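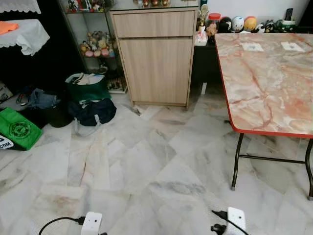 Nariris Table-Setting Cell: Setup and Maintenance Notes

Maintainer: Roksolana Savchuk
Hardware contact: Liviu Costache
Last revised: April

Scope

This file covers the two-armed robot used for the Nariris tableware recordings. It records how the cell is prepared before a session and how the grippers and cables are looked after. Episode format and label definitions are kept in a separate file.

Cell layout

The cell is set up in a furnished living space with a tiled floor. Tables are moved between sessions, and their positions must be entered in the session sheet before the first episode. Square markers on a tabletop are not to be moved once a session has started.

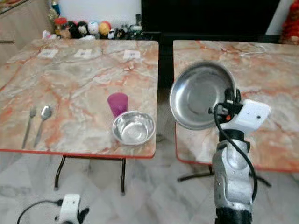 Photo: Nariris project / Rocío Itura archive, Ludness

Tableware in use includes a fork, a spoon, a plastic cup, a round steel bowl and a shallow steel plate. The plate is held tilted on its side with the base turned outward. Polished steel reflects the room, and operators should check the head camera exposure whenever the lighting changes.

Before each session

1. Inspect both gripper cables along their full length. Leave enough slack for the wrist to turn.
2. Seat the connector at each gripper by hand. Do not use pliers.
3. Wipe the finger faces with a dry cloth.
4. Open and close each gripper 14 times with no load.
5. Run the head camera check and save the result with the session sheet.

Scheduled maintenance

Finger blocks are replaced as a pair every 475 episodes. Wrist fasteners are checked at every replacement. Spare blocks are stored in the Tillman case with the correct screws.

Known issues

The right gripper lost its home position at episode 141 and again at episode 257. Emmett Whitlock replaced the cable after the second fault. Both episodes are excluded from the release.

Reporting

Faults are reported to Liviu Costache with the episode number and the side affected. The cell remains stopped until he replies.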